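Ticket 708
Subject: Henholm two-finger gripper drops hanger on lift, Dondton gripper does not
Status: Open, waiting on parts
Opened by: Chinyere Ogunleye
Assigned to: Tobiloba Briggs
Site: Plevville
Priority: Normal

Chinyere Ogunleye, 9:10 am
We are comparing two grippers on the garment task, which is to take a hanger off the rail, move it sideways and hang it again. Same arm, same controller, same wrist camera for both. The Dondton gripper runs the task without trouble. The Henholm closes on the hanger neck, reports a good grip, and then lets the hanger rotate as soon as the hook clears the rail. Sometimes it falls, sometimes it ends up sideways in the fingers and the rehang fails. Controller log shows code 402 each time it drops.

Tobiloba Briggs, 9:45 am
402 on the Dissanayake controller is "object lost after grip confirm." It compares finger width before and after the lift. Please send the grip force setting, the finger pads fitted, and the tool weight entered for the Henholm.

Chinyere Ogunleye, 10:20 am
Force is at the default. Pads are the flat hard ones from the box. Tool weight is whatever was in there from the Dondton. I did not change it at the swap.

Tobiloba Briggs, 10:32 am
Change the tool weight first. If the controller has the wrong weight the arm sags a little at full reach and you grip lower on the neck than you think. Then rerun with everything else the same.

Chinyere Ogunleye, 1:15 pm
Tool weight corrected. Grip height is now where it should be. Still drops. Fewer than before but I would not call it fixed.

Subira Khaemba, 1:40 pm
Adding myself because I set up the camera side. I checked the hand-eye calibration after the swap and it had not been redone. The Henholm is longer, so the old grasp point was off along the approach direction. Recalibrated, saved as a new profile. Please load it before the next run and do not overwrite the Dondton one.

Chinyere Ogunleye, 3:05 pm
Loaded. The fingers now close in the middle of the pads, before it was the tips. Drops are down again. The hanger still twists in the grip when the shirt swings.

Tobiloba Briggs, 3:20 pm
That leaves the pads. A round wire neck against a flat hard pad is a line contact, so there is very little to stop it turning. The Dondton pads have a V groove. Try raising the force one step, and slow the lift. I will order grooved pads for the Henholm.

Chinyere Ogunleye, 4:30 pm
Force up one step and lift speed halved. Ran 5 picks, no drops, one twist. Cycle time is now too long to compare fairly with the Dondton, so I am treating this as a workaround only.

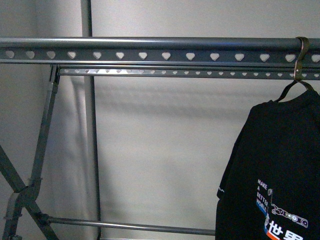

Omolara Anozie, 4:42 pm
Do we need to redo the Dondton runs once the new pads are on?

Tobiloba Briggs, 4:50 pm
Only if the lift speed changes. The Dondton results were taken at full speed with its own calibration, so they stand as long as the Henholm is tested at full speed too.

Omolara Anozie, 4:55 pm
OK. I will leave them in the comparison sheet.

Bukola Balogun, 5:10 pm
Purchasing side: grooved pads ordered from Henholm, one pair. They are rated for more than 2,000 cycles before replacement. Delivery is expected in December.

Tobiloba Briggs, 5:15 pm
Steps when the pads arrive:
Fit pads and run the finger zero routine.
Check tool weight again, the new pads are heavier.
Load Subira's Henholm profile.
Put force back to default and lift speed back to full.
Rerun the full set and attach the controller log to this ticket.

Changed status to waiting on parts.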